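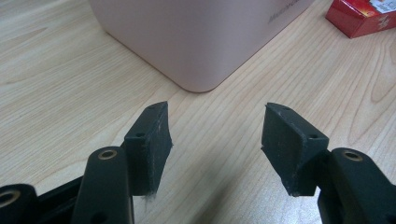
Thread: What do you do with old paper recipes?

kasun_h
Sat 27 June
My aunt left me her recipes. There are 1362 of them, on index cards, bank envelopes and one parking ticket. The cookbook program I used to use, Fondbridge, quit opening in May, so I'm back to paper and bad moods. Do I sort by dish, or by who she got it from? Half of them say things like "Dolly's bars" and I never met Dolly.

prunejuice_pat
By dish. You will want soup. You will never want Dolly.

Musa Afolabi
Disagree with Pat. I sorted my mother's by dish and lost the only part I cared about, which was her grudges. She had four potato salads, each named for a woman she didn't speak to. Now they're under P and mean nothing.

prunejuice_pat
They mean potato salad, Musa.

kasun_h
I tried one drawer by person last night. Got as far as "Marge (church)" and "Marge (other)" and went to bed.

oven_mitt_30
Throw most of them out. I kept 30 and haven't missed the rest. Anything with lime gelatin and tuna went first.

Musa Afolabi
That's how we lose a civilization.

oven_mitt_30
Have you eaten it?

Musa Afolabi
Twice. I stand by my statement.

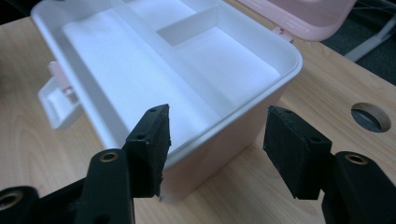 My own compromise, for what it's worth: file by dish, then write the person's name in red in the top corner. Use pencil for anything you're guessing at. I guessed in ink on a cousin's fudge and heard about it for two Thanksgivings. And don't recopy the stained ones -- the stain tells you which recipes she really made.

prunejuice_pat
Red corner I can live with. I'd still scan them. Mine went through the Herkell at the library, both sides, and the backs had better stuff than the fronts. One was a complaint letter to a dry cleaner from 2000.

kasun_h
OK, by dish, red corners, scan both sides. The parking ticket is a meatloaf, so it goes under M. It was never paid, either.

oven_mitt_30
How's the meatloaf?

kasun_h
Needs salt.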